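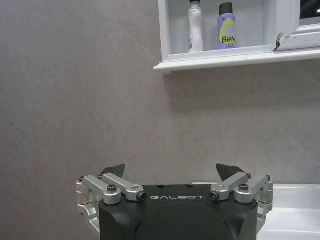 Session 2: Reading a Lease Before You Sign It

Notes by Anas Hegazy for the evening course in Household Law. Bring a pencil. Last term's group brought highlighters and colored everything yellow.

The practice lease is for a one-bedroom flat in the Helmy building, from a landlord called Skaltisside Lettings. It runs to 40 clauses, and most of them are on your side or harmless. We will spend our time on the others.

Who is who

The tenant pays. The landlord gets paid. The agent gets paid too, sometimes by both, and clause 3 is where you find out. Check that the name on the front page matches the name at the signature. In the practice lease it doesn't, and I would like you to find the second one before I point at it.

Rent and other money

Rent is the number everyone reads. Now read clause 11, "additional sums." The practice tenant owes 67 dollars a month for "building enjoyment," a term defined in clause 29 as "the enjoyment of the building." Write a question mark beside anything defined by itself.

The deposit

Three things to look for:
- who holds it
- how long they have to return it after you leave
- what counts as "fair wear"

A carpet gets older even when you are nice to it. Some leases seem surprised by this. Take notes on the state of every room on the day you move in – and have the landlord sign them.

Notice

Find the notice period and then find out when it starts. Clause 22 asks for 2 months, counted from the first of the following month, so a letter sent on the second day of November buys you nearly three. The letter must also go by post to an address in Doltumari, which does not appear on the front page. Pencil it in.

Repairs

"Promptly" is not a number. Ask for one, in writing. The landlord may say no, and then you have learned something about the boiler.

For next time

Read clauses 23 to 40 and mark every "reasonable." Then read page 183 of the course reader on subletting. The Zumum case is short and everyone in it behaves badly. Written answers are due 9th January.

Household Law evening course | Contact: course office | All rights reserved | Back to top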